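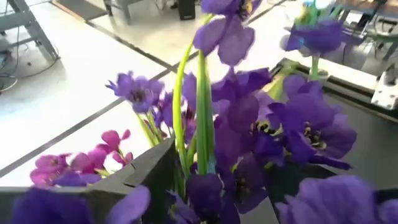

*Wulan Lau*

I have been meaning to write down what I know about keeping artificial flowers looking decent, mostly so that I can stop repeating it to my sister over the telephone. She has a hallway full of them and a very poor opinion of dusting. I am fond of mine, and I don't mind admitting it. A good purple bunch in a dark container will carry a dull corner right through the winter, and it never asks you to cancel a weekend away. It does ask for a bit of looking after, though, and people are often quite surprised by that (I was, the first spring I drew the curtains back properly and saw the state of the things).

So these are my habits, gathered over a good many years and in no very strict order.

## Getting the dust off

Start dry. I can't say this firmly enough, having once put a dusty bunch straight under the tap and made a sort of grey porridge in every petal. Take the flowers outside if the weather is kind, turn them upside down and give them a gentle shake. Then go over them with a soft brush. I use a big make-up brush that I bought at Gristia, the little homeware shop by the bus station, and it has outlasted two kettles. Work from the middle of each bloom outwards, so that you are pushing the fluff off the petal and not down into the throat of the flower, where it will sit for ever.

A hairdryer on its coolest setting is a great help with a packed bunch. Hold it well back, at arm's length if you can manage, and keep it moving. Warm air is no good at all, as it can loosen the glue, and then you will be hunting for flower heads under the radiator.

If they are still dull after that, mix a drop of washing-up liquid into a bowl of lukewarm water and dab at one hidden petal with a cotton bud. Purples are dreadful for running. If the bud comes away clean, carry on with a damp cloth, petal by petal, with the wireless on. If it comes away lavender, stop there and be content with the brush.

## Making a tight bunch look natural

New artificial flowers come squashed flat from the box, and all facing the same way like a school photograph. Spend ten minutes bending them. Have one or two stand up higher than the rest, let another lean right out over the rim of the container, and turn a few so that you see them from the side. Violets and small irises (and whatever it is the makers had in mind when they made something halfway between the two) look best crowded together, with the petals overlapping. Keep the biggest and most open bloom for the edge, where it can spread itself.

Creased petals can be eased out over the steam from a kettle, held a good way up, and then smoothed between finger and thumb. Do mind your fingers. My neighbour swears by an iron and a tea towel for this, but I have seen her poppies.

For the container, I like something dark and plain. Dark grey is kinder to purple than white is, and a container you can't see through hides all the stalks and the lump of foam and the pebbles you have put in the bottom to stop it tipping over. I did once pay for a rather grand bag of polished stones from Koltetti and then buried the lot out of sight, so do as I say and use gravel from the garden.

## Clear glass is another matter

With glass, everything below the rim is on show, and so the stems have to be as nice as the flowers. I keep glass for bunches with good green stems and not too many of them. The shape of the vase does a lot of the work for you. Something short and rounded with a narrow neck will gather a full, dark bunch together at the bottom and let it spread at the top, and if the glass is faceted you get a lovely sparkle near a window. A few of the smaller blooms and buds can be left to droop over to one side.

Tulips want height. A slim carafe does beautifully, and I often use one in preference to a proper vase. It holds a small bundle upright, and a closed pink bud at the top looks all the better for having a bit of clear stem beneath it.

I would always put the two side by side, a short one and a tall one, with a decent gap between them. On a dark table the glass shows up well, and you can see the light in it.

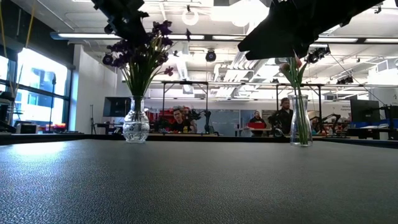 ## Cloudy vases

Sooner or later every narrow-necked vase gets a bloom on the inside that you can't reach with a cloth. My remedy is uncooked rice. Put in a small handful with a splash of white vinegar and some warm water, cover the top with your palm and swirl it round for as long as your wrist will put up with. Tip it through a sieve (never straight down the sink, as I know to my cost) and rinse twice.

For a stubborn chalky line, fill the vase with half vinegar and half water, and leave it for 40 minutes. Old denture tablets are just as good, and my aunt Zariņš never used anything else. Her cut glass was the envy of the street.

Dry the outside straight away with a linen cloth, and stand the vase upside down on a rack with a bit of air underneath it. If you put it away damp you will be doing the whole job again next time.

## Fresh flowers, while I am about it

Change the water every other day, and wash the vase when you do it. Trim a little off the stems each time, at a slant, and take off any leaf that would sit below the waterline. Tulips carry on growing after they are cut, so leave them some room and expect them to wander. If they have flopped badly, roll them up in newspaper to the neck and stand them in deep cold water overnight.

Keep them away from the fruit bowl.

## Putting things away

I swap mine over in October, when the summer colours start to look wrong. Artificial bunches go into a tall box, standing up, with tissue tucked loosely between the heads. Never a plastic bag in the loft, where they come out looking like something the tide left. I write the contents on the end of the box in thick pen, along with which container they came out of.

Vases go at the back of the low cupboard with a sock over each one. Odd socks are perfect for this, and I have 14 of them on duty at present.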